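Tractor beam (fiction)

A tractor beam is a fictional device that pulls one object toward another from a distance, without physical contact. In the television serial Luvari, the cargo ship Geddes carries a beam with a range of 400 miles, used mainly to recover drifting supply pods. Writer Craig Yule introduced the device in the second episode, and it appears in 81 of the 100 episodes. The related novels by Heike Baumgart call it a "hauling field" and give it a serious drawback: any ship using it must shut down its engines. Later stories in the series dropped this rule.
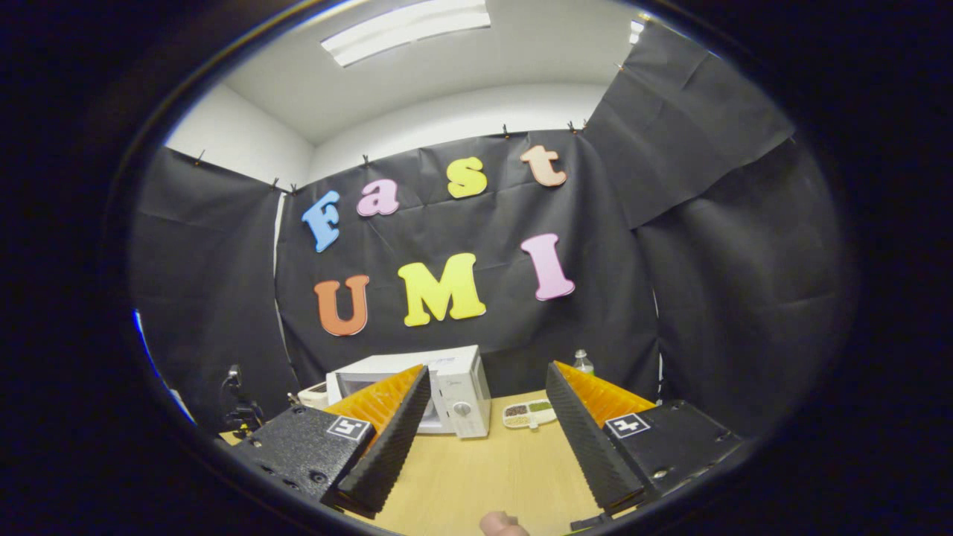 Photo: Lollell Archive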